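Tolard Skills Fund: progress report for February
Project: Satance two-arm handling trial
Prepared by the project office, Grevell

1. Summary

The main item this period was the demonstration visit, which was a condition of the second payment. It went ahead as planned and the morning and afternoon groups both saw the work at first hand. We have spent within budget and are asking for one change to the timetable, set out in section 4.

2. The visit

Doors opened at 9 am. Visitors came from the Grevell site, from Khoury (our parts supplier) and from two local colleges. We kept the opening talk short and moved people on to the floor quickly, as the feedback from last year's open day was that there had been too much sitting.

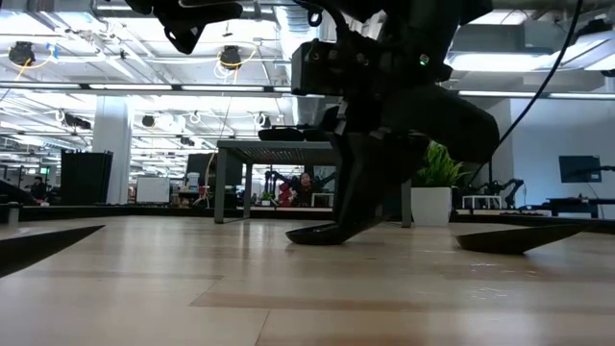
The groups were given time at the workstations and could ask the operators whatever they liked. Most questions were about training. Several people from the Khoury party wanted to know how long it takes a new starter to become useful, and our answer was 3 weeks for basic handling. The college staff asked about placements. We have said we will write to both colleges before Easter with what we can offer.

The work shown was tabletop handling with a pair of arms. Each table has two arms facing inwards, with a raised metal shelf at the back and dark dishes as the items to be handled. We chose it for the visit because it can be followed without any technical background – a visitor can see what the arms are meant to do and judge for themselves. 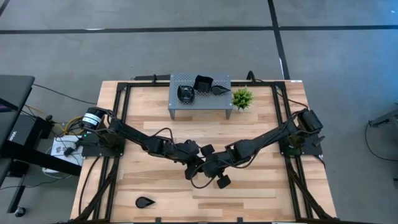
Setting up took longer than we had allowed. Moving a shelf even slightly means going back over the starting positions, and this used up most of the afternoon before the visit. We now have a written checklist and will mark shelf positions in future. Cable routing is also on the list for the next quarter.

3. Targets and spending

The target for the period was 1,000 completed handling runs across all tables. We are 285 short. The shortfall is down to the set-up time above and to a late delivery of finger tips, which have now arrived. Spending on the visit itself was met from the events line and nothing has been moved from equipment.
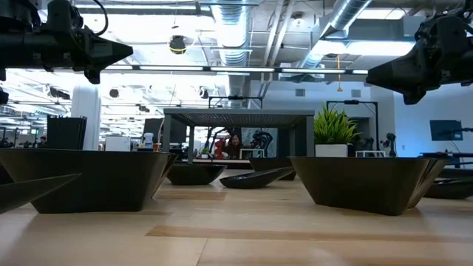 Reading time: 3 minutes

4. Next steps

We would like to move the end of the current stage from March to April. No extra money is requested. The work with larger bins will continue during this time, and the results will go into the same spreadsheet as before.

Written comments from visitors are being typed up and will follow as an annex. The Khoury party has asked for a second visit – we would suggest combining it with the fund's own review meeting. Please let the project office know which dates in April would suit.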